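Pitch Stability of Nylon and Steel Guitar Strings After Restringing
Student project report, Musical Acoustics
Naveen Upadhyay and Jasmina Golob
Supervisor: Marin Petek
Submitted 03/08/2023

1. Aim

New strings drift flat for some hours after fitting. We measured how fast the drift dies out for two string types, and whether stretching by hand shortens it.

2. Method

Two guitars were used, one with nylon strings and one with steel. Each string was tuned to pitch, plucked at the twelfth fret, and recorded through a contact pickup. Pitch was read from the recording in cents. In total, 1,073 plucks were recorded, and 757 were kept after clipped takes were removed.

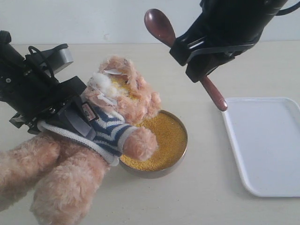 Damping was the main source of error. Neighboring strings ring in sympathy and pull the reading, so they have to be muted with something soft that adds no load to the bridge. A knitted fabric is a suitable type: it yields under light pressure and does not rattle against the frets. We used a folded strip of knit under the idle strings in all takes.

3. Results

Nylon drifted much further than steel – the third string worst of all – and needed retuning 13 times before it held within two cents. Steel strings settled during the first session. Hand stretching helped both types, but the gain on the wound nylon strings was small.
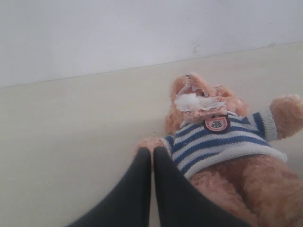
4. Sources of error

Room temperature was not controlled. The pickup was moved once, in May, and takes before and after the move were not compared directly. Pluck strength was judged by feel – a mechanical plectrum would remove this variable.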